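Venunance Bench Set

Layout notes and parts list for the yellow bench at the Drindley workroom

Maintained by Fulvio Donati

What this covers

These notes describe the yellow two-level bench, the black sole-shaped trays that go on top of it, and the smaller parts kept on the shelf underneath. They are for anyone who sets up the bench, puts it back in order, or needs to know what a part is called before writing it down in the log.

The set was put together in June from stock we already had, plus one order of trays from Valentini. It replaced the older Dremuvar layout, which used a single flat table with no lower shelf. Log entries written for the Dremuvar layout do not carry over. The position names are different and the small parts were stored somewhere else.

The top level

The top is for trays only. A full row is six trays. They are shallow and long with rounded ends, and the side walls are high enough to get hold of. All six are treated as the same part, so there is no need to track which tray is in which position.

Positions are named P1 to P6. P1 is at the end next to the cardboard box on the lower level, and P6 is at the far end. Write down the position and not the tray.

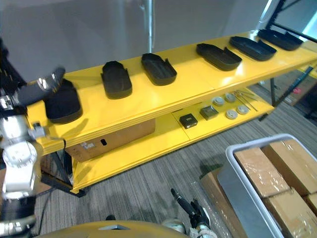 Spacing is not fixed. We tried marking the surface with tape and gave it up after a few sessions, as the tape lifted at the corners and left residue on the yellow finish. A tray may be turned at an angle and still count as in position, so long as it does not touch the one next to it. If two trays touch, log it as "contact" and say which two positions.

Trays should not hang over the front edge. If one does, log "overhang" and leave it until the entry is written.

The lower level

The lower shelf holds the small parts. Starting from the P1 end:

Cardboard box, plain brown. Log name: CARTON. It stays on the shelf and does not go up on top.

Small black boxes, two, square. Log names: BOX-A and BOX-B. They are kept near each other but do not have to line up.

Round pieces, four, flat. Log name: ROUND. These are not numbered. Keep them in a loose group. They can be in two rows or not.

Metal rods, thin. Log name: ROD. Lay them flat on the shelf past the round pieces. Check that none of them sticks out over the front, where it is easy to catch a sleeve on it.

Spares for the rods are bought in packs of 100 and kept in the drawer by the sink, not on the shelf. Please do not top up the shelf from the drawer without a note in the log.

The floor and the area behind

The bench stands on gray striped carpet. It is fine to walk on but bad for finding dropped rods, so look for them before anyone rolls a chair through. The black metal shelving behind the bench holds cardboard boxes. None of that is part of this set, and it should not be moved or borrowed from when resetting. Bags and coats do not belong to the set either and have no log name. 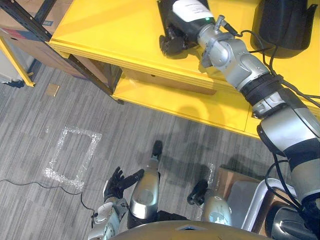 Last changed: 10 September 2022

Cleaning

The top is glossy and shows fingerprints. Wipe it with a dry cloth first, then a damp one if needed. No spray cleaner. The last bottle left streaks that took most of an afternoon to get off. Trays can be washed in warm water with dish soap and should be dried before they go back.

Log format

One line per reset, with four fields separated by commas: session number, positions filled, exceptions, initials. For example:

27, P1-P6, none, FD

18, P1-P5, contact P2 P3, FD

The log sheet has room for up to 500 lines. Start a new sheet when it is full and keep the session numbers running.

Resetting the bench

1. Clear the top completely. Stack the trays at the P6 end or hold them on a cart.

2. Wipe the top.

3. Put the lower shelf back in the order given earlier. Do this before the trays go up, while it is easier to see in.

4. Place the trays from P1 to P6. Keep the tabs near the end of each tray clear of its neighbor.

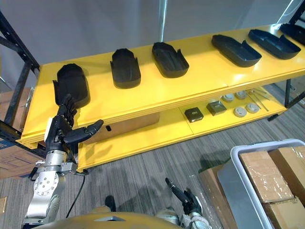 5. Look along the front edge for overhang on both levels.

6. Write the log line.

Known problems

The words "disc" and "tin" were both used for the round pieces in early entries. They mean the same part. Use ROUND from now on.

Sessions before 18 did not record the angle of the trays at all, so a blank there tells you nothing.

Corrections go to Fulvio Donati. Put "Venunance" in the subject line and give the session number if there is one.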